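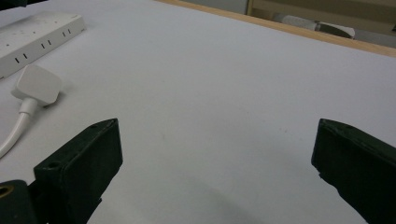 Pomare library reopens, and I've already renewed my card

Home | News | What's On | Letters | Contact

Last updated: November, 4.20 pm

Well, it's finally happened. Pomare library opened its doors again this morning after a long summer and most of an autumn with the shutters down, and I was there in the drizzle with my overdue books in a carrier bag. (They've scrapped the fines, by the way, so if you've got something lurking under the bed, now's the time.)

I'll admit I was nervous. I learned to read in that building, and I've seen what happens when old places get "refreshed" - you go in looking for a thriller and come out having been sold a smoothie. But I think they've done a lovely job. The big windows at the front have been cleaned up and they open again, the radiators work, and the children's corner has moved away from the door so the little ones don't get a blast of cold air every time somebody comes in.

The shelves have had a good sorting too. The library says 1,000 new books have been bought for the reopening, and from what I saw a lot of the money has gone on crime, cookery and picture books, which sounds like Pomare to me. Local history is still upstairs, still in those heavy green binders, and still smells exactly the same. I stood there sniffing it like an idiot for quite a while.

The building work was done by Soliden, the same firm that fixed the roof on the swimming baths. It was meant to be finished before the schools went back, but they found damp behind the old reference section and the whole wall had to come out. I grumbled about it in this column at the time and I'm not taking it back! Still, the new wall is very nice.

If you don't drive, the 731 bus from Plurkov now stops right outside instead of round the corner by the bank. It's only a trial for the winter, so please use it if you want it kept. The last one back leaves soon after closing time, so don't get stuck into the final chapter of anything.

Opening hours are a bit longer than they were. There's one late evening a week, until 8 pm, and the reading room opens at 9 in the morning for anyone who wants the papers and some peace and quiet. You can book the upstairs room for clubs and meetings at £2 an hour, with space for 20 people sitting down. The knitting group has already bagged its old slot, and I hear the chess lot are after the one straight after it.

Tea and coffee come from Cuvavby, the little bakery on the hill, who've put a counter in by the stairs. I had a cheese scone and it was still warm. You're allowed to take drinks to the tables as long as they've got a lid on, though the computers are off limits, and quite right too.

My one moan is the self-service machine. It took three goes to read my card and then thanked me in a very loud voice. There are still real people at the desk, thank goodness, and they sorted me out with a new card in no time.

I came home with four books and no idea when I'm going to read them.

Comments

scones_first: Went in at lunchtime and it was packed! Lovely to see. Does anyone know if the large print books are still downstairs?

Hilltopper: Yes, next to the desk now, on the left as you go in.

plurkov_pete: The bus trial is brilliant but the timetable at our end still shows the old stop. Could somebody please change it before people are left standing by the bank.

mrs_b: I've got a book from before my daughter was born. Very glad about the fines.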